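Fault Technician, Cloth Handling (full time, Skeltbridge)
Posted July 9, 2019

Lillilmont builds robot cells that pick up, fold and stack cleaning cloths for commercial laundries. Most days they do it very well. In February one of them closed its gripper on a cloth, took the sheet underneath along for the ride, and kept pulling until the sheet, the cloths and a tray of clips were on the floor. The force limit that should have stopped it had been switched off during testing and left that way. The person standing next to the cell was unhurt and has since developed a rich vocabulary on the subject.

We wrote the incident up, turned the limit back on, and then found that with the limit on, the robot drops cloths. So we have a safe machine that fumbles and a memory of a capable one that shouldn't be trusted. We would like to hire someone to get us out of this.

You would spend most of your week at the test bench with the gripper open over a microfiber cloth, working out why one pinch holds and the next lets go. Our fault log for this model has 253 entries, and 134 of them say "slipped" with no further comment. Part of the job is making people write further comments.
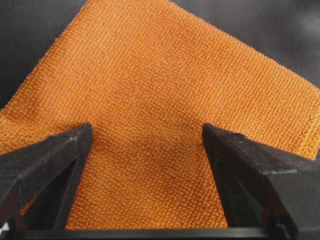

What you'll do

Reproduce faults on the bench, including the boring ones that take all afternoon to show up.
Check finger wear and decide when a pair has to be replaced. Opinions differ here and yours will be the one that counts.
Test the force limit and the stop circuit before every session, and sign for it.
Stop work when something looks wrong. You will not need permission, and Frida Steinarsdóttir, who runs the bench, will back you up when the schedule complains.

What we're looking for

Two years or more repairing or testing machines that move. Sewing machines, packaging lines and printers all count – anything with a jam in its past.
Clear written English. Your reports will be read by tired people.
Enough scripting to pull a log apart. We can teach you the robot.
Patience with fabric. It has none with you.

What you get

A permanent contract, paid overtime, a training budget of 3000 a year in local currency, and your own locker with a door that shuts if you lift it slightly.

How to apply

Send a resume and one page about a fault you got wrong the first time to Kirsten Hjaltadóttir, quoting reference 2514. Please skip the cover letter. Shortlisted applicants will spend a paid half day at the bench with Frida and Leopold Lüthi. Wear closed shoes and leave lanyards at the front desk.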